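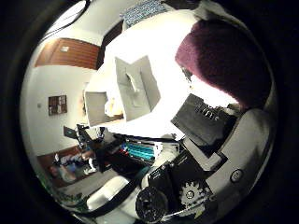

Two open boxes on a white surface, with patterned blue fabric at the top.

Frequently asked questions about parcels and returns

Please read this page before you write to us. Most questions we receive are answered on it.

Where do you send from?
All orders leave from our storeroom in Wondwood. The shop in Jiltunstead has its own stock and does not send parcels. If the website says an item is sold out, the shop may still have one, so it is worth a call.

How long does delivery take?
We pack orders on working days until 3 p.m. What comes in later is packed the next working day. Inside the country a parcel normally needs two to four days. In December please count with more.

What does it cost?
Small parcels up to two kilos cost $6. Heavier parcels cost $13. From an order value of $300 we pay the delivery for you, also for heavy parcels. Lampshades wider than 22 inches go as oversize and we will tell you the price before we charge anything.

Can I pick up my order myself?
Yes. Choose "Pick up in Jiltunstead" at checkout. We write to you when the order is there. We keep it for 30 days, then it goes back to Wondwood and you get your money back. Bring the order number, on paper or on your phone.

Which fabrics do you have for cushions and table linen?
The cushion covers come in cotton and in linen. The Nisik line is the heavier one and is made for chairs that are used every day. Colors on a screen are never exact – if the color is important to you, ask for a sample first. Three samples are free for each customer.

How do I wash the Nisik covers?
Cold wash, inside out, no dryer. They can become a little smaller the first time, and this is already included in the cut. A cover that feels tight after washing will be fine again after a few days on the cushion.

I want to return something. What must I do?
Write to us within 30 days after the parcel arrives. Tell us the order number and which item you send back. You do not need to give a reason. We will email you a label, and you can drop the parcel at any post office. The label costs $6 and we take this from your refund. If the mistake was ours, you pay nothing.

Do I need the original box?
No. Any strong box is good, also a used one. Please remove or cover old labels, otherwise the parcel may travel to the wrong address. Fabric items can go in a padded envelope.

Which items cannot be returned?
Fabric cut to your measurements, opened candles, and gift cards. Washed covers also cannot come back, except when there is a fault in the sewing.

My parcel arrived damaged.
We are sorry. Please keep everything, the packing too, and send us two or three photos within a week. One should show the label. We will offer you a new item or your money, as you prefer.

When do I get my refund?
We check returns as they come in, and the money goes out within five working days after that. It always goes back to the card or account you paid with. Your bank can need some days more to show it.

Can I change my order?
If it is not packed yet, yes. Write to the Sales desk with the word CHANGE and your order number in the subject line. After packing we cannot open the parcel again, and a return is then the only way.

Do you send to other countries?
At the moment only to Canada. Duties are paid by the person who receives the parcel – we cannot calculate them before.

Is the storeroom open to visitors?
No, only the shop is. In July the shop closes at 1 p.m.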